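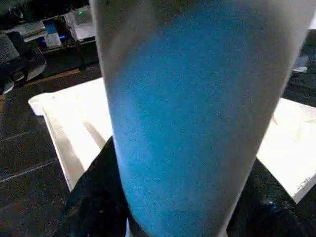

Blue with pale edges, close up.

Home Classes Kits Open Calls Contact

Last updated: April 24, 2023
6 min read

Kit testers wanted, paid, work from your own kitchen table

Curkska is looking for testers for the new craft kits. Long post, sorry, wrote it between two shipments. Please read the whole thing before you email me, most of the questions I get are in here somewhere.

Short version. We make mail-order craft kits for people who have never done the craft before. Six new ones coming out in October. Before they go to print I need real people to open the box, follow the booklet and tell me where it goes wrong. You get the kits, you keep what you make, you get paid a flat fee. Total beginners very welcome. Also need a smaller bunch of people who already teach or sell, see further down.

The kits

Bogale - block printing on tea towels. Two carving blocks, one tool, ink, three towels.
Bruslow - small rigid heddle loom, makes a scarf or a long thin something.
Ustumell - visible mending, the darning one. Our smallest box, fits thru a mail slot.

The other three don't have names yet. One is bookbinding, one is a rush-seat stool (big box!! say so if you have stairs and a bad back), and one is paper marbling. The marbling is messy. If you have white carpet pick something else.

You will test two kits. You can tell me your first choices and I'll try, no promises. Everybody wants the loom.

Who I'm after

Group A, beginners. Never done the craft in the box. Having done other crafts is fine, so a knitter can test the block printing, but a knitter should not test the darning kit if she's been darning for years. Left-handed people please please apply. Last time we had hardly any and the carving drawings were no use to them. Also anyone who reads slowly, or reads English as a second language, or needs larger type. There will be a large print booklet this time and I need it tested too.

Group B, working makers. You teach classes, or run a market table, or have a little online shop, any size. You get the same two kits plus an extra sheet of questions on price, packaging, what you'd expect to pay wholesale, whether you'd run a class from it. Want blunt answers. One tester in the last round wrote "I would not give this to my sister" on the felting kit and she was right, and we pulled it.

Age 18 and over for both groups. If you want to do it with a kid at the table that's good, put it in your notes, but the feedback has to come from you.

You need to live somewhere in the lower 48. Alaska and Hawaii, I'm sorry, the shipping on the stool killed it. We're looking at it for next time.

What you actually do

1. Box comes. Don't open it till you have an hour free.
2. Set a timer, open it, start. Write down the time whenever you get stuck and what page you were on. Pencil in the booklet is best. Scribble all over it.
3. Don't look up videos. If you get so stuck you'd normally look one up, stop there and write that down. A stuck tester is worth a lot to us.
4. Finish, or don't. Unfinished counts the same.
5. Fill in the form, takes twenty minutes if you're quick. Mail the booklet back in the envelope that comes in the box, postage is on it.
6. One phone call with me or Nazmiye, half an hour, at a time you pick.

Then the second kit, same again. You'll have three weeks for each. The loom and the stool get four.

We don't need you to be on camera. We don't need you to post about it. In fact please don't post about it until the kits are out, there's a one-page agreement that says so in normal words. After that post whatever you like, good or bad.

Pay

Group A: $200 for the two kits, form and call included.
Group B: $296 for the same plus the extra sheet.

Half goes out when your first booklet gets back to us, half after the second. Check or bank transfer, your pick. We will need a tax form from you, I'll send it. If life happens and you only finish one kit you get paid for one kit and no hard feelings, just tell me so I'm not sitting waiting.

You keep the tools and whatever you made. Please don't resell the kits. The finished things you can sell if you want to. Somebody sold her printed towels at a church fair last year, great.

Job opening too, same project

Kit testing coordinator, part time, temporary. May thru October, fifteen hours a week, mostly from home with one day every other week in our workroom. $399 a week.

What it is: you log the booklets as they come in, chase the late ones (nicely), type up the pencil notes into the big spreadsheet, set up the calls, and take some of the calls. You'll flag to me when five people have all got stuck on the same page. You'll also pack boxes with us for the first two weeks. Everyone packs. It's standing work and the stool boxes are heavy so let us know if we need to set it up differently for you, we can.

Need: neat records. Good on the phone with people who are annoyed at a piece of string. Can read terrible handwriting. Your own computer.

Nice to have: you've taught a craft class, or helped at one. You've worked in mail order. A second language.

Don't need: a degree, a cover letter with the word passionate in it.

You'd report to Nazmiye Tatlı, who writes and draws all of the booklets. She'll train you the first week. It's a small outfit, there are four of us plus the part timers, so there's no HR department. If something's off you tell me or her and it gets fixed.

Might turn into something longer. Can't say yet. Depends on how the fall goes and I'd rather not dangle it.

How to apply

Testers: use the form on the Open Calls page. It asks for
- name, state, email, phone
- which group
- crafts you've done, even a bit
- which hand you use
- which kits you want and which you absolutely don't
- allergies or sensitivities (there's wool in Bruslow and Ustumell, and alum in the marbling)
- anything about your eyes, hands, or how you sit that we should know. Only if you want to tell us. It won't count against you, we're looking for a mix.

No photos of your work needed. No follower counts. I don't look at them.

Coordinator: email me, one page at most, telling me what you've done and which hours suit you. Put COORDINATOR in the subject line or it'll end up with the tester mail and I'll find it in June. Two references, names and numbers is enough, we won't call them before talking to you.

Form closes when we hit 600 tester applications or on May 12, whichever is first. We can't take everyone obviously. You'll hear either way by the end of May. If you're not picked you go on the list for the next round, unless you tick the box saying don't.

Questions that keep coming

Can my husband and I both apply? Yes, two forms. We'll send you different kits.

I tested last year, can I do it again? Group B yes. Group A only if it's a craft you haven't touched.

Is it really paid? Yes.

Can I test just one? Not this round. The second kit is where we see if people got used to how the booklets work.

Can my class of twelve test them together? Interesting, email me separately. Not thru the form.

Can I swap kits if I hate mine? Tell me before you open it. After that, no, and hating it is useful, write down why.

Do I need any tools at home? Scissors, a ruler, an iron for Bogale. A mallet helps for the stool but there's a way round it in the booklet, and I want to know if that way round works.

What about materials we run out of? Don't replace them. Stop and note wich bit ran out and how far you'd got.

Will I get my booklet back? No but we'll send you the printed final one when it's out.

Any thing else, reply to the newsletter or use the contact page. Slow on email this week, boxes everywhere. Phone is better before noon.

Iwona Kaczorowski
Curkska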